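The quiet end of the drinks aisle

June 15, 2023

I've been meaning to write about work for ages and keep not doing it, mostly because by the time I get in I want my tea and a sit down. But a few of you asked after my moan last month about "the new system", so here goes.

For anyone new, I work at a Flarwood shop. It's a small one, more of a big corner shop than a supermarket, and I've been there seven years. In that time we've had three different tills, two different coloured fleeces and one very bad Christmas playlist. None of that changed the job much. What's come in since spring has.

It's called Buso, and it does the ordering. It used to be that one of us would go round on an afternoon with a clipboard (later a tablet, same thing but it needs charging) and look at every shelf and decide what we were short of. You'd write down two cases of this, one of that, and if you knew there was a match on you'd bung in extra crisps. It took most of a shift and I loved it! You got to know the shop like your own kitchen. Now the tills talk to Buso, Buso talks to the depot, and the delivery turns up with what it thinks we need.

I'll be fair to it. It's good at milk. It's good at bread too, better than I ever was, and we throw away a lot less at closing. What it can't do is hear a customer say they're having the whole family over and will be back for more. It once sent us 16 cases of tonic water and not one lemon, and we had tonic stacked in the staff loo corridor for a fortnight.

The other half of it is the picking. People order on the app, Buso puts the orders in a line and works out the route round the shop, and a voice in your ear tells you where to go next. I didn't fancy that at all. I thought it would be like having a sat nav shouting at me in my own house, and for the first few days it was.
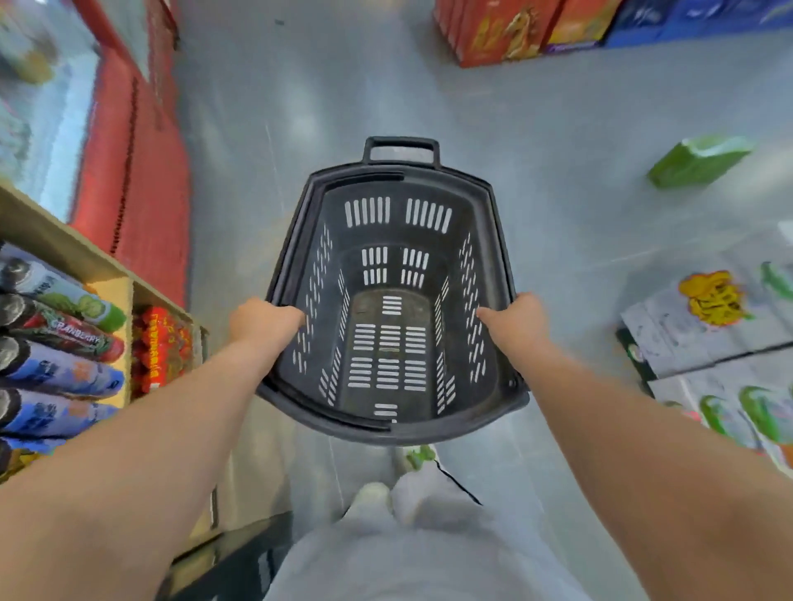

Picking to a voice is a strange way to spend a morning. It wants you going round in its order, so you start at the drinks end whether you like it or not. The system knows we've got cranberry cans, and it knows which bay, but it has no idea they're lying on their sides in the wooden shelving with only the ends poking out, so you end up reading down the edge of each can to find the right one. It also reckons every aisle is clear from one end to the other. Ours has boxes stacked on the floor down the side and more goods piled up at the far end, and you learn to hold your basket out in front and steer. I've told it "blocked" so many times that I say it in my sleep, according to my husband.

The bit that's really changed is the talking. You can't chat with a thing in your ear. Well, you can, but it repeats itself until you answer, and then you lose your place and so does the person you were talking to. Customers have noticed. One of my regulars told me I looked like I was guarding the Prime Minister. I take it out when she comes in now and put up with the slower time on my screen.

Oh yes, the screen. At the end of a shift you get a score out of 100. I wasn't going to mention it as it makes me cross. Our manager says it's not for judging anybody, and I believe her, but you still look, don't you? My best is in the nineties and I was stupidly pleased with myself all the way home on the 719.

Hours are the thing people ask about. So far we've not lost any. The ordering shift went, and those hours moved over to picking, which suits the younger ones who like to be on the go. It suits my knees rather less. At Tran, the branch over by the retail park, they've had it longer and I hear they've one fewer person on in the mornings. We've been told there'll be a review in July, and I'd like it in writing before I relax.

They're also talking about little wheeled robots for the bigger branches, made by a company called Jilau, to carry the picked orders to the front. We watched a video of one in the break room. It went along a lovely wide empty corridor with not a box in sight, and we all laughed quite a lot – I'd love to see it get round our place on delivery day.

What I have asked for is one afternoon a week with the tablet back, just walking the shelves and correcting what Buso's got wrong. The manager said she'd think about it, then came back two days later and said yes, as a trial. I did my first one last week and put in for lemons.

Right, my tea's ready. I'll let you know how the review goes.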